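August 18, 2020

Budget notes, round two

Ok quick one, I have a purchase order to finish before lunch and I keep getting the same three emails so I'm putting it all here.

We have money for hand-held grippers. Not a lot of money. Fiifi Lamptey signed off on 3000 for the first batch back in June and I spent most of July (yes, all of it) arguing with quotes. Two vendors in the running. Vumel, who answer the phone, and Vavow, who don't but are cheaper. I had a third one, Laryea, but they wanted a yearly service contract on top and that was the end of that.

The Vumel unit is nicer in the hand. Heavier. The trigger has a good stop to it. The Vavow one feels like a glue gun, but the fingers come off with one screw and that matters a lot more than I figured when I wrote the first version of this budget. Fingers wear. They get fuzzy at the tips, then they start slipping on thin cloth, then everybody blames the software.

So, spares. First plan had zero in it for spares. Dumb. New plan has 300 set aside for fingers and screws and nothing else, and I'm not letting anyone raid it for cables. Cables get there own line, 100, which will be gone by the second month, I know, I know.

Other stuff I left out the first time:

Batteries. The quoted run time is for sitting on a desk. Buy double.

Chargers. One per unit. Sharing was my idea and it was a bad one.

Labels. Every unit gets a number printed big enough to read, plus the code. We lost a whole morning to two units with the same name in the spreadsheet.

Cases. Hard ones. The soft bags look fine untill somebody puts a box on top.

Lead time - 7 weeks from Vavow, less from Vumel but they won't put it in writing. If you're planning anything for fall, order now. I mean it.

Somebody asked about renting. Looked into it. Wotness does rentals but the deposit is nearly the price of the thing and you send it back right when people are getting good with it. Maybe for a one-off. Not for us, we want these out in homes for months.

Leaning Vumel for the main order and one Vavow to beat up on. Still waiting on shipping. Will update when I have a real number.

Last thing is what we're buying all this for, cloth work, and that's what should decide the fingers. Hard blocks are easy, any gripper on the list can do blocks. Folded clothes in stacks on a bed, with a play mat under them and a quilt hanging off the front, that's the job I'm pricing for, and it's why I'd put money in yellow fingers like these before I'd spend it on a fancier handle. Masks are on the supplies line by the way, don't put them on mine.

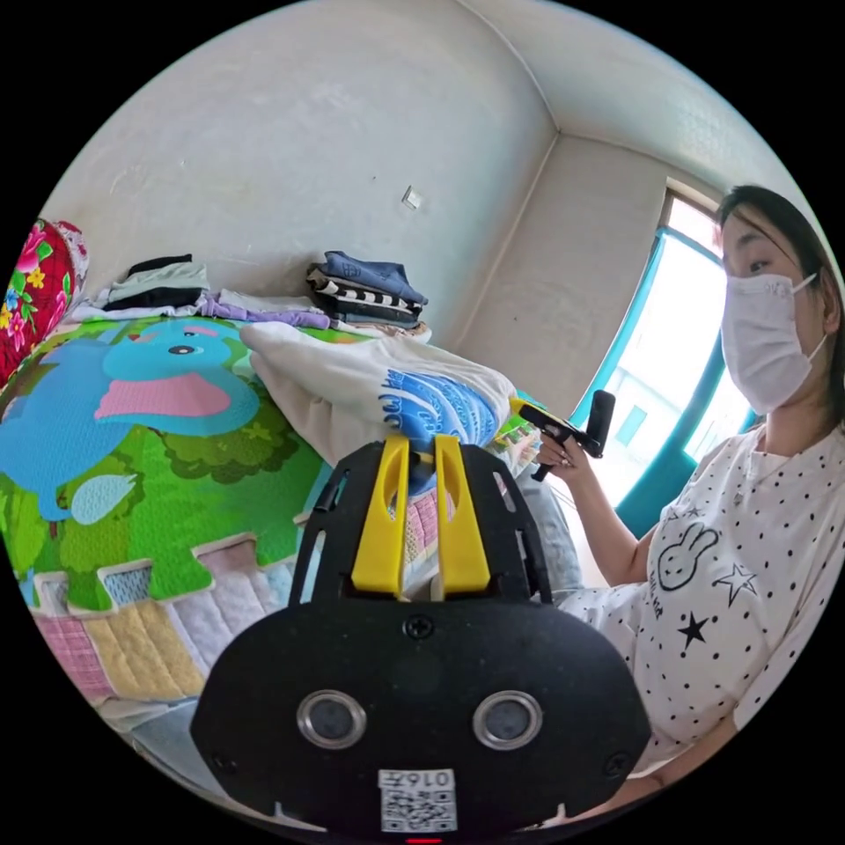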